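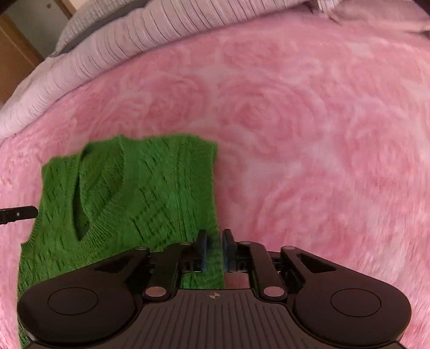 Green sweater vest on the pink rose blanket.

31 October 2021

I finally finished the book on the Trokelbridge dock strike, all 616 pages of it if you count the notes (I do count the notes, I read most of them on the bus). It took me since June, with a long gap in the middle when I got stuck in the chapter on coal tariffs and sulked. But I'm so glad I went back, and I want to get some thoughts down before they leak out of my head.

I grew up in Ludport, one stop down the coast, and what we learned in school about the strike fit on half a page. There was a strike, it was long, the harbor company gave in on wages, the end. I even had to draw a crane for it. What we never got was how it started, and that's the part of the book I loved the most.

It started over a clock! The company put a new clock on the gatehouse and docked pay by it, and the men swore it ran fast. Somebody's brother-in-law repaired watches, so they got him to stand at the gate every morning and write down the difference. He kept that up for weeks. The author found his notebook in the Shehu family papers and prints two pages of it, and I must have looked at those pages for half an hour. Tiny pencil numbers, a bit of weather, a grumble about his shoes.

From there it rolls along pretty fast. The crane crews walked out first, then the warehouses, then the tugs, and by the second week there were 4,000 people out and nothing was moving in or out of the harbor. The police shut the bridge. The women from the rope works marched over it anyway, and the book is very good on them, much better than I expected from the first few chapters, where women mostly turn up to make soup.

Where I got grumpy was the politics. The author clearly wants this to be the moment when the whole coast went red, and he keeps reaching for it. Maybe some of them did want to turn the world over, and there were certainly speeches. But then you read the letters he quotes and they're about rent, and a cousin who went back to work early, and whether the Gorum miners would really send the money they promised. (They did, in two parts, the second part late.) I don't think people have to be one thing or the other. You can want a revolution on Tuesday night and a fair clock the next morning.

My neighbor Yakubu Abubakar lent me the book and he completely disagrees with me on this. He thinks the speeches mattered more than the wages, and that the union men who came later tidied the radicals out of the story so they could sit at nice tables with the company. We argued about it over the fence until it got dark. He told me to reread page 516, so I did, and okay, there's a pretty wild resolution on there that was left out of the official minutes. I'm giving him that one. I'm still not giving him the rest!

One thing I wish there was more of is what came after. The strike ends, everyone sings, and then we get 20 pages for the next ten years, when half the leaders couldn't get hired anywhere on the coast. Some of them left for good. The watch man just drops out of the book, and I'd love to know where he went.

Next up is a much thinner one on the Ludport rent boycott, which I know even less about. If your family has any stories from either, please leave me a comment, and old photos of the gatehouse would be very welcome too. I've only ever seen the one on the cover.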